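### Atia is off insulin

Readers who were on this list last year may remember Atia, the gray tabby who came to the Wovari clinic drinking far more than usual and missing the litter box. Her owner, Rajitha Howlader, thought it was a bladder infection. The urine sample showed a lot of sugar, and the blood test confirmed diabetes.

She has now gone four weeks without an injection and her numbers have stayed normal. Dr. Gunawardena calls this remission and is careful to add that it is different from a cure. Some cats go back on insulin months or years later, so Atia will still be checked regularly.

Several people have asked how it was done. Most of it was routine.

**Getting started**

Atia weighed too much when she was diagnosed, like many diabetic cats. She had also begun to lose weight, mostly muscle, and her back legs were weak. She walked low on her hocks, which can happen when diabetes affects the nerves. She was started on a small dose of insulin twice a day, twelve hours apart, and moved from dry food to a low-carbohydrate canned food. The food change was made at the same time as the insulin so the dose could be set with both in place. If your cat is already on insulin, don't change the food without calling us first. A lower-carbohydrate diet can bring the blood sugar down quickly, and the old dose may then be too high.

Rajitha had never given an injection. Janaka showed her with saline and a folded towel, and then she did one on Atia in the exam room. She says the first week at home was bad, mostly for her. After that she gave the shot while Atia was eating and the cat stopped noticing.

**Testing at home**

Cats often have high blood sugar at the clinic from stress alone. Atia read well over 200 at almost every visit, even after she was doing better at home, so Rajitha learned to take a drop of blood from the edge of the ear and use a meter. She kept the readings in a notebook with the time, the dose, and how much was eaten. We would like every diabetic patient's family to do the same. A plain notebook is fine. Please write down what you really gave, including missed doses.

**The low reading**

One evening in the second month the meter showed 59 before a shot was due. Atia was a little wobbly but awake and able to swallow. Rajitha held the insulin, fed her, and called the emergency line. Dr. Gunawardena had her recheck in 20 minutes, and by then the number was climbing. The dose was cut the next day and kept coming down from there.

This is the part we want all insulin families to read twice. A cat going into remission needs less and less insulin, and the danger is giving yesterday's dose to a cat that no longer needs it. Signs of low blood sugar include weakness, wobbling, sudden hunger, twitching, and in bad cases seizures. If your cat is awake and can swallow, offer food and call. If your cat can't swallow or is having a seizure, rub a little corn syrup on the gums, keep your fingers clear of the teeth, and come in right away. Never give extra insulin to make up for a dose you think was missed. If you can't tell whether the shot went in, skip it and go on with the next one.

**Where she is now**

Atia has lost weight slowly and her walk is close to normal. She jumps on the couch again. She stays on the canned food, gets tested at home twice a week, and comes in for a full check in April. Begum, the other cat in the house, eats the same food now and hasn't complained.

**Supplies and sharps**

- Insulin syringes come in different types. The syringe has to match the insulin. Bring the box or the vial if you're unsure what you have.
- Keep insulin in the refrigerator door, never in the freezer. Mark the date you opened it.
- Used needles go in a hard container with a screw lid. We take full containers at the front desk, taped shut.
- Lancets and test strips can be ordered through Ashraful Roy. He needs two working days.

**Injection class**

Imtiaz Nanayakkara is running another evening class for anyone with a newly diagnosed cat or dog, on March 15, 2019, in the back room of the Zornby building. It takes an hour. Leave pets at home. There is no charge, and a sitter who gives shots while you travel is welcome too.

The diabetic pet fund stands at 2000 dollars after the winter. It pays for a first vial of insulin and a meter when a family can't cover both. Ask at the desk for the one-page form. Rajitha has given Atia's unopened syringes to the clinic, and they'll go out with the next few starter kits.
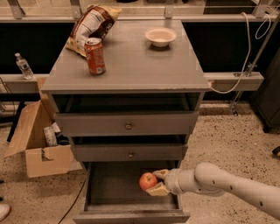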